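Last updated: February

Our village needs a hall more than it needs a bigger parking lot

I moved to Pinto nine years ago, and English is my third language, so I ask the reader for patience. I write because the parish council will soon decide what to do with the old school hall on Jiroditz Lane, and I think the decision is going in the wrong direction.

The plan is to pull down the hall and make parking for the church and the shop. The council says the hall is used only five evenings in a month. This is true. But the heating was turned off in the small room two winters ago, and after this the toddler group and the language table had to stop. If you close half of a building, naturally fewer people come into it.

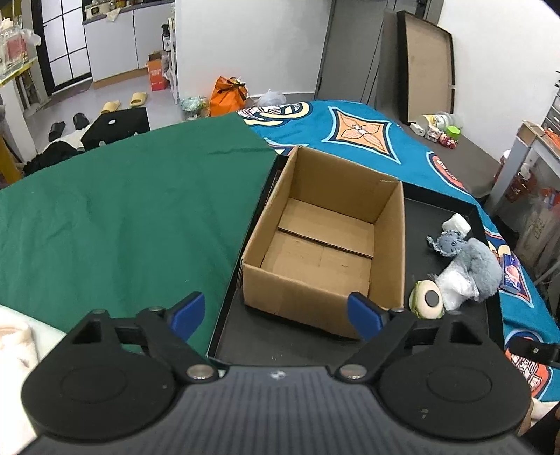 I also do not agree with the argument of cost. The notice on the church door gives 486 as the yearly cost of insurance, and people repeat this number as if it was terrible. We are more than 200 households. Divide it and you will see that each family pays less than the price of one loaf of good bread. The roof is a more serious question, I admit it. For the roof we would have to collect money, and maybe for a long time.

When I came, I knew no one. I went to the Saturday soup lunch because I saw the paper in the shop window, and I sat beside Tiziana Leone, who explained to me the bins, the bus and which doctor to ask for. I could not have learned this in a parking lot. The church is warm and people are kind there, but not every neighbor wants to enter a church, and the hall belonged to all of us, also to those who believe something else or nothing.
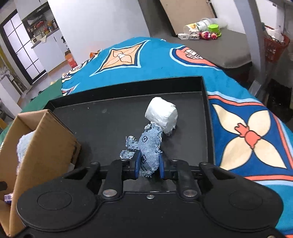 A piece of denim, close up.

My proposal is simple. Keep the hall for one more year, heat both rooms, and let the groups come back. If after this year it is still empty, I will accept the parking and I will not write again. The meeting is in the church at 7 pm, and the questions can be given in writing if you are shy to speak, as I am.

Comments

Manikandan Thampi: I agree about the small room. We asked twice for the key last winter and got no answer.

Dasance: Nice words but where do I leave my car on funeral days? The lane is blocked each time and the bus cannot turn.

Teker: Could the grass behind the hall take some of the cars? Then we keep both.

Tiziana Leone: I remember that lunch. It was lentil.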